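Ticket 2074
Subject: Right arm moves by itself when I take over again with the pedal
Product: Trusex remote control station, two Nevex arms
Site: Sandholm
Opened by: Rui Garcia
Handled by: Linnea Sundqvist
Opened: 03/02/2025
Status: waiting for customer

Rui Garcia wrote:

Hello,

I have a problem which I could not solve with the manual, so I open this ticket.

We teach the arms to tidy cables on a table. The operator sits behind the screen with the two hand controllers and makes the movement, and the station records it. The task has two parts. First separate one cable from the tangle, then put it down as a small coil. We have 231 recordings of this and we are satisfied with most of them.

The problem comes when I release the foot pedal in the middle of a recording, for example to rest my hands, and then press it again. The left arm continues from where it was. The right arm makes a short quick movement of its own, always towards the left arm, and after this it follows me normally. It is not large, but when both grippers are close to each other it is enough to make them touch. Yesterday the fingers closed on a cable which I did not want to hold, and the recording was lost.

What I have tried until now:

1. Restarted the station. The same.
2. Restarted both arms, waited for the start position, then started the station. The same.
3. Changed the hand controllers, left to right. The movement stays with the right arm.
4. Set the speed limit to half. The movement is slower but it is still there.
5. Tried with an empty table and without any task. It happens, but less often.

I also noticed that the delay shown in the status window is different for the two sides. Left is 80 ms and right is 160 ms. I do not know if this is normal. Before September we did not look at this value.

Can you please tell me what to check?

Kind regards,
Rui

Linnea Sundqvist replied:

Hello Rui,

Thank you for the clear description. It helps that you changed the controllers, so we can leave them out for now.

The two sides should show nearly the same delay. Double on one side is not normal. I would like you to do these checks in this order, and to write down the result after each one:

a) Open Settings, then Pedal, and tell me what is written at "On re-engage". There are two choices, "Hold" and "Follow". It is set for each arm separately.
b) See if both arms are connected directly to the computer, or if one of them goes through a hub.
c) Release the pedal, keep your right hand completely still, and press again. Does the arm move also then?
d) Send me the log from one recording where it happened.

Please keep the grippers well apart during test c.

Regards,
Linnea

Rui Garcia wrote:

Hello Linnea,

Results:

a) Left is "Hold". Right is "Follow". I did not change this, and my colleagues say the same, but I can not be sure. The station was updated by Bastos when they installed the second arm, so maybe it comes from there.
b) The left arm is direct. The right arm goes through a hub, together with one of the cameras.
c) If my hand is still, the arm does not move. I repeated it many times. If I move my hand while the pedal is up, it moves when I press.
d) Log is attached.

So I understand that in "Follow" the arm wants to go to the place where my hand is now, and in "Hold" it takes the present place as the new zero. Is this correct?

Rui

Linnea Sundqvist replied:

Yes, you understood it correctly. With "Follow" the arm tries to catch up with your hand, and when you rest, your right hand probably comes down towards the middle of your body. It explains why the movement is always to the left.

Please set the right arm to "Hold", save, and restart the station. The value is only read at the start.

The delay is a second matter. In your log I see that the right side loses some messages each time the camera on the same hub sends a picture. Please move the arm to its own port. The camera can stay.

When this is done, could you describe to me how the table is arranged and where you normally release the pedal? I want to see how close the arms work.

Linnea

Rui Garcia wrote:

Hello Linnea,

I changed the setting and the port, and restarted. Both sides show 80 ms now.

About the work: both arms stand on the same long black rail at the front edge of the table and they meet in the middle. The cables are thin and black, some have a USB plug. I release the pedal most often when I have just put a coil down, or when a plug hangs on the wrong side and I must think.

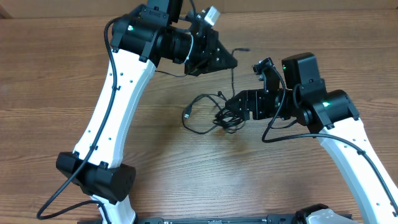
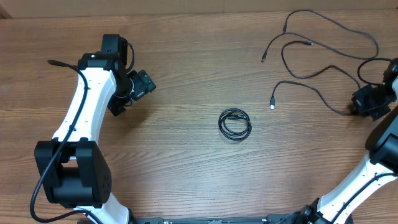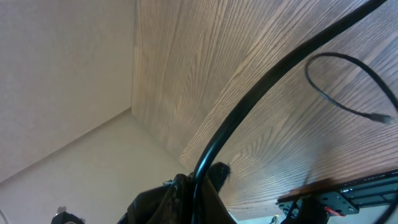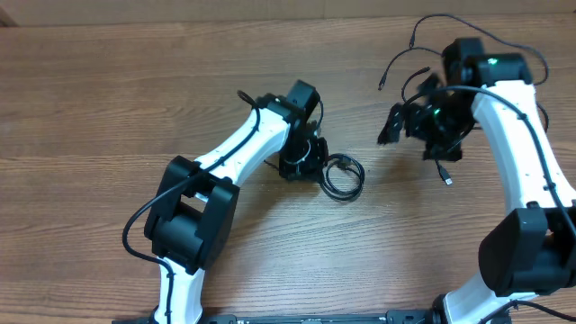
With the new setting I made the same test as in c, but moving my hand on purpose while the pedal was up, first a little and then a lot. The right arm stays where it is and starts from there. I did it with the cables on the table too and had no movement that I did not ask for.

Two questions are left:

Do I need to throw away the older recordings where the jump is inside? In some of them it is short and I corrected it immediately, so the coil was good at the end. I would prefer to keep them if they do not teach something wrong.

And is it possible to lock the pedal setting with a password? Three people use this station.

Rui

Linnea Sundqvist replied:

Good news about the delay and the pedal.

For the recordings: please do not delete them. Open each one in the review window and cut from the pedal release to one second after the arm has calmed down. If the cut is in the middle of a grasp, mark the whole recording as "do not use", because the learner will see the cable change place without reason. Where the arms touched each other, mark these also.

A password for the pedal page does not exist in your version. You can save your settings as a profile and choose "Load at start", then a change made by another person is gone at the next restart. I have written your wish on our list.

I leave the ticket open until you have made a full series with the new setting. Please write here if the right side goes above 80 ms again.

Linnea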